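Reviews > Outdoor Robots > Sidewalk & Campus

Lendonent walking robot, three months in: is the path-following add-on worth paying for? 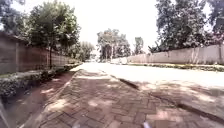 Brick walkway on our test route, midday sun, heading toward the far trees.

I'll start with what I think of the brochure. Lendonent says its four-legged walker will "follow any paved path, in any light, all day long." I have read that kind of sentence on a lot of boxes, and it is why I asked for the loan unit in April and kept it longer than they wanted me to. The base machine is sold on its own. The path-following package, which they call Flulstead, costs extra every year, and it's the part I was asked to look at.

My route is a herringbone brick walkway with a road on one side and a strip of bare dirt and a low hedge on the other. It sounds easy, and in flat gray weather it is. The walker picked the middle of the bricks and stayed there, turned when it was told to turn, and stopped at the end. If I had tested it only on cloudy days I would have given it a much kinder score.

Sun is another matter. With trees overhead you get hard patches of light all over the paving, and the road next to it goes almost pure white. You can see it in the picture at the top, where the road has no detail left in the middle and the sky is gone too. Flulstead leans heavily on what its camera sees, and in those conditions it gets timid. It slows down at the bright patches as if they were puddles. Once it stopped dead in front of a strip of sunlight and waited for me to press the button. The support page calls this "adaptive caution." I call it stopping.

The curb is my bigger complaint. On my route the curb isn't the same height all the way along. It stands up dark and clear for a stretch, then drops until it's nearly level with the ground, then comes back. Where it stands up, the walker respects it every time. Where it's nearly level, the thing drifts toward the road. It did this on 3 runs out of 40, and each time I took over with the handset before it got there. Lendonent would probably point to the other 37. I wouldn't let it out alone next to traffic on those numbers, and I don't think you should either.

You can fix part of this by drawing your own no-go line in the app. It works, but you have to walk the whole route with the handset first, and the line was gone after a software update. I drew it again. The update notes said nothing about saved lines.

Some things I did like. The legs are very good. Uneven bricks didn't bother it, and it stepped off the paving onto the dirt and back without any fuss. The hedge side was never a problem at all - it kept a sensible distance from the leaves and didn't try to push through. It's quieter than I expected, too. You hear the feet tapping more than the motors.

Battery life is fair. The claim is 3 hours of walking and I got a bit over 2, in warm weather, with the camera running the whole time. Charging is slow and the plug cover is a flimsy rubber flap that I already don't trust.

The handset is made by Grultetti and it's the weakest part of the kit. The screen is hard to read outdoors, and outdoors is the only place you'd use it. The video view washes out badly in sun, so at the exact moment when you want to know why the robot has stopped, you're squinting at a white rectangle. I ended up walking beside it most of the time, which rather spoils the idea of sending it off by itself.

I also tried the Nägeli sun hood, a snap-on piece of plastic that goes over the camera. It's overpriced. It did cut down the stopping at bright patches, and I'd buy it again before I'd renew Flulstead. It made no difference to the low curb.

So who is this for? If you have a closed campus or a big private yard, with no cars, the base walker is a solid machine and you may be happy driving it by hand. For a walkway beside a road I'd wait. Lendonent tells me a better edge detector is coming, with no date given, and I'm not scoring promises.

Walker: 3 out of 5
Flulstead package: 2 out of 5
Handset: 2 out of 5

Posted 20 July 2020. The loan unit goes back this week - I'll add a note if the new software reaches me before then.

Contact us | Copyright 2020, all rights reserved | Back to top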